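3. How we watched the watchers

Before I get to what people told us, I should say a bit about how we went looking, because the method changed on us more than once. Callum Skinner and I started out thinking we'd do a plain survey. Who watches college basketball together when they're stationed or studying far from home, how often, and does it make them feel any closer to the school? We wrote up a form, sent it to 1000 alumni of Pelby College on the overseas mailing list, and sat back. We got nearly 300 replies, which sounds pretty good until you read them! Most people ticked "sometimes" all the way down the page and left the comment box blank.

So we changed course. I'd been to a couple of these watch parties myself (I'm a Pelby grad, and I'll own up to having yelled at a projector screen at four in the morning), and what I remembered from them wasn't anything you could tick a box about. It was the guy who kept refilling the coffee, and the argument over whether the stream was behind the radio call. We wanted that stuff. We asked people if we could sit in on their gatherings, and three groups said yes: one in a rented hall in Traletov, one in somebody's apartment in Innes, and one in a break room at the Plilteck plant, where a handful of Pelby engineers work the late shift.

3.1 Sitting in

I took Traletov and Plilteck, and Callum took Innes. We each went to two games per site, stayed from the time the doors opened until the last person left, and wrote our notes up the same night. Callum is much better at this than I am. His notes run on for pages and have who sat next to whom, who left at the half, who came back. Mine have a lot of score updates in them, I'm sorry to say, and I had to go back to a few people afterward and ask what they'd been talking about while I was watching the free throws.

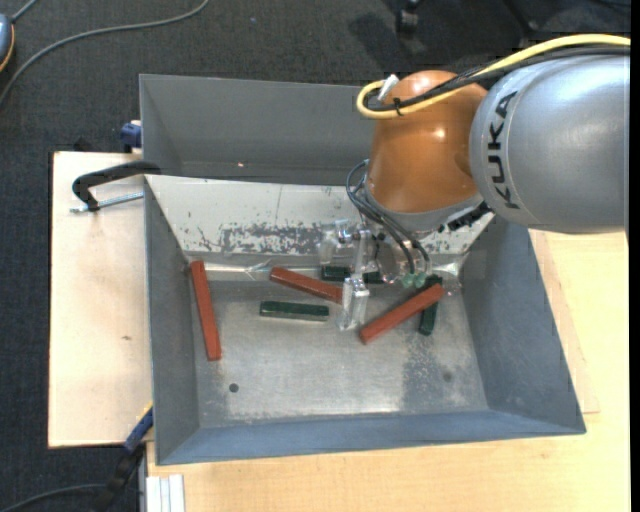
Figure 2

We didn't record any sound. We talked about it for a long time and decided that a recorder on the snack table would kill the mood, and the mood was pretty much what we were there for. The cost is that the quotes in Section 4 come from handwriting, and where I couldn't read my own I've left the quote out. Everybody in the room knew who we were and what we were up to. At Traletov the organizer, Arsen Hordiienko, introduced me before tip-off and then handed me a stack of paper plates to pass around, so I was never exactly an outside observer.

3.2 Talking afterward

The interviews came later, once the season was over and people had calmed down. We spoke with anyone from the three groups who was willing, mostly by phone, and we kept the questions loose. How did you hear about it? Did you know anybody when you walked in? Would you have watched alone? That last one got the longest answers by far. Quite a few people said they'd have skipped the game altogether, and a couple of them told us they don't even like basketball much (one had thought it was going to be a trivia night and stayed anyway).

Arsen was a special case. He never went to Pelby. He married into it, as he puts it, and he's been running the Traletov party longer than any alum has been going to it. Callum wanted to leave him out of the interviews, as our question was about alumni, and I wanted him in. We kept him, but his answers are marked separately in Table 1, and none of the statements about school loyalty lean on what he said.

3.3 Reading the notes

We each read everything once without marking it up, then swapped and coded each other's sites. We started with far too many codes (I had one just for food) and folded them down until we could both hold the list in our heads. When we disagreed about a passage we talked it out, and if we still disagreed we kept both readings. The Innes notes gave us the most trouble on that front, and I'll come back to them when we get to the question of who counts as a host.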